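The Beverage Corner: Notes From Funeck's Demonstration Room
Gallery, Eldale office

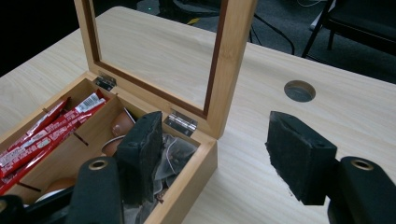 Sachets on the left, capsules in the middle, mesh tea bags on the right. Lid up, gripper open.

There is one picture on this page so far, and the rest of the gallery is notes. The pictures will catch up when the person who edits them does, and that person is also me.

The project is called Tipoki. The idea is that a person does a small household job with a hand-held gripper, the camera on the gripper records it, and a learning system studies the recordings until it can do the same job with an arm and no person. We are in the recording part. It has been the recording part since May.

THE JOB

Take one item out of the box and put it on the table. Put it back in the section it came from. Close the lid. A child could do it, and a child would have wandered off by the third try. Each of us does 42 tries in a sitting, then stands up and looks out of a window for a while.

We want the tries to differ. Start from the left, start from the right, come in high, come in low, turn the box a little. People are bad at this. Ask a grown adult to pick up a tea bag in a new way and by the tenth try they have a system, and by the twentieth they are defending it.

THE CAPSULES

Everyone's favorite. They are stiff, they have a rim to grab, and they stay the shape they were when you met them. The trouble is that they roll, and one that rolls under a chair ends the recording. We keep those recordings in a folder called "escapes." It is larger than I would like.

THE SACHETS

Long, shiny and slippery. They lie on top of each other, so going for one tends to bring a friend along. We mark a double grab as a miss, even when it looks graceful -- and a few of them have looked very graceful.

THE TEA BAGS

Soft things are the reason this box got picked over a nice simple box of blocks. A mesh bag has no proper sides and the string goes wherever it likes. Catch the string alone and you can lift the whole bag, swinging, across the table. The labeling guide spends 12 pages on what to call that. I wrote four of them and would not read them again.

THE LID

Closing it counts as its own job and gets its own recording. Slow is fine. Dropping it is fine once, so the system has seen it. Dropping it 18 times because you enjoy the noise is a matter we have discussed in a meeting.

WHERE THINGS STAND

We have 599 good tries with this box. Fleteck, who will train on them, have asked if we could do the same again with a different table. We have said yes, and are now looking for a table.

Next page: the cutlery drawer.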